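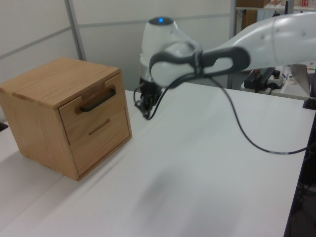
Lesora bedside table, one drawer, oiled wood. My review after seven months

I bought this bedside table in October, when we moved to the apartment in Fustberg. The bedroom there is narrow. Between the bed and the wall there is a space where a normal night table does not enter, so for a long time I kept my lamp on a chair and my book on the floor. I looked at many models, and in the end I ordered the Lesora in the small size from the Merormont online store. I paid 144 dollars, and delivery was included.

I write this review because the ones I found before buying were very short. People wrote "nice table" or "came broken" and this did not help me to decide.

Delivery and assembly

The box came on a Tuesday, one week later than they promised. I wrote to the store two times and they answered politely but always with the same text. The box itself was well packed, with thick cardboard on the corners. One corner was pressed in, but the table inside had no damage.

The body comes already glued. You must only put the runners of the drawer and the handle. The instructions have drawings and almost no words. The drawing for the runners is bad, it is not clear which one is left and which one is right, and I mounted them the wrong way the first time. If your drawer stops before it is fully closed, change the sides of the runners and it will be good. The small key they give for the screws is soft metal and it became round at the third screw. I used my own key for the last one.

In total I needed the whole evening, but I am slow and I stopped for dinner. 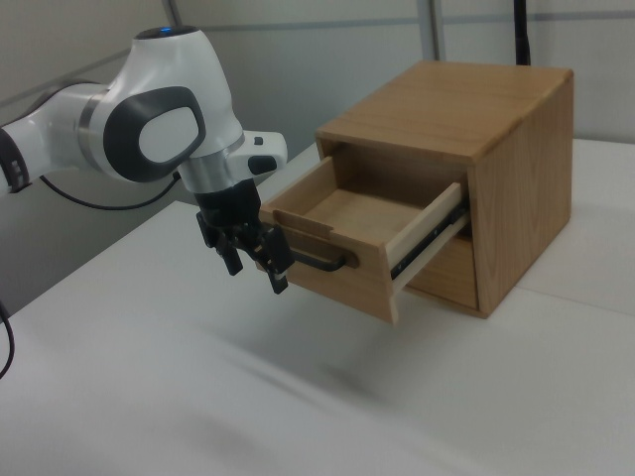

Using the drawer

The drawer is the part I use most, so I will say more about it. It is deep enough for a thick book lying flat, a pair of glasses in the case, medicine, hand cream and a phone charger. It does not have soft closing. When I close it at night I must hold it with my hand until the end, otherwise it makes a noise and my husband wakes up. I put two small felt pads on the inside, the kind for chair legs, and now it is much more quiet.

In winter, with the heating on, the drawer moved very easily. In the spring we had several weeks of rain and it became a little hard to pull. I rubbed a dry candle on the wooden edges and this helped. I understand that real wood moves with the weather, but I think the store should write this on the page for people who never had such furniture before.

The top

The oil finish is beautiful to touch but it is delicate. I left a glass of water one night in November and in the morning there was a white ring. I tried a dry cloth, then a little olive oil, and it did not go away. After this I ordered the small can of Jin furniture oil. I sanded the top lightly, always in the direction of the grain, and I gave two coats with one day between them. The ring is gone and the top is now slightly darker than the sides. I like it, but if you want everything to be the same color, you should oil all the table at once.

Price

When I looked again in May the same table cost 174 dollars. For the old price I would buy it again without thinking. For the new one I am not so sure, because for this money I would expect soft closing and a better key. They also sell a version with two drawers, but it is wider and I did not try it.

What I like: the size, the smell of the wood when it was new, it is stable also on our old floor.

What I do not like: the drawing for the runners, the noise of the drawer, and the top must have oil again every few months.

I give it 4 stars from 5. If somebody has the version with two drawers, please write me in the comments if the lower drawer also becomes hard when it rains, as I am thinking of it for my mother's room.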